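**29/10/2019 — Du côté du linge**

Chères lectrices, chers lecteurs, vous avez été nombreux à nous écrire après le numéro de juin, celui où nous parlions un peu vite des chiffons de la maison, et il fallait bien y revenir un jour. Voilà donc un petit mot plus complet, écrit entre deux lessives, avec une tasse de thé qui refroidit à côté du clavier (comme toujours, j'ai commencé trop tard dans la soirée).

À l'atelier Brillemen, nous avons longtemps vécu avec un seul grand sac de tissus où l'on piochait au hasard. Le même carré servait à l'évier le matin et aux vitres l'après-midi, et l'on s'étonnait ensuite des traces sur les carreaux ! Depuis la rentrée, nous avons adopté les couleurs, et je dois dire que la vie en est plus douce. Le vert clair est réservé à la poussière et aux plans de travail, le bleu va aux vitres, et le rose ne quitte plus la salle d'eau. Nous avons 18 carrés en tout, dont 11 verts — c'est la couleur qui part le plus vite, et de loin — et les autres attendent sagement sur l'étagère du couloir.

Pour le lavage, nous restons fidèles à nos habitudes : quarante degrés, jamais d'adoucissant, et un essorage modéré. L'adoucissant laisse sur les fibres un film gras qui les empêche de boire, et l'on se retrouve à pousser l'eau d'un bord à l'autre de la table. Si le mal est fait, deux lavages avec un verre de vinaigre blanc remettent souvent les choses en ordre. Une lectrice du quartier Menon nous conseille aussi de secouer chaque pièce par la fenêtre avant de la mettre en machine, ce que nous faisons maintenant sans même y penser.

Reste la question du pliage, qui a occupé une bonne partie de notre dernière rencontre, et sur laquelle les avis sont partagés. Certains plient en quatre, ce qui donne huit faces propres à utiliser tour à tour. D'autres préfèrent rouler, parce que cela tient mieux dans un panier. Pour ma part je plie en quatre, puis je pose le carré sur le premier support venu et je l'oublie jusqu'au lendemain, ce qui n'est sans doute pas un modèle à suivre. Le prochain après-midi linge aura lieu à la salle Flemum, et vous pouvez y apporter vos vieux torchons, même troués, nous en ferons quelque chose.
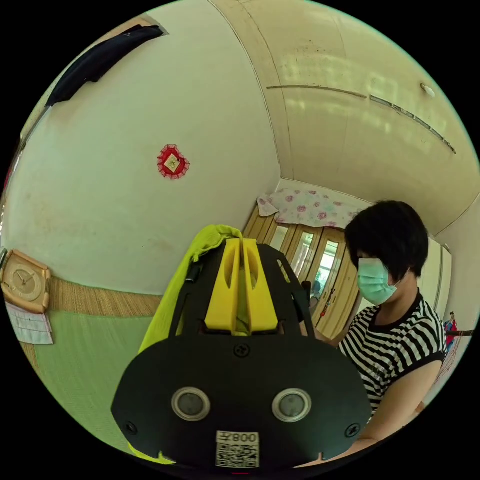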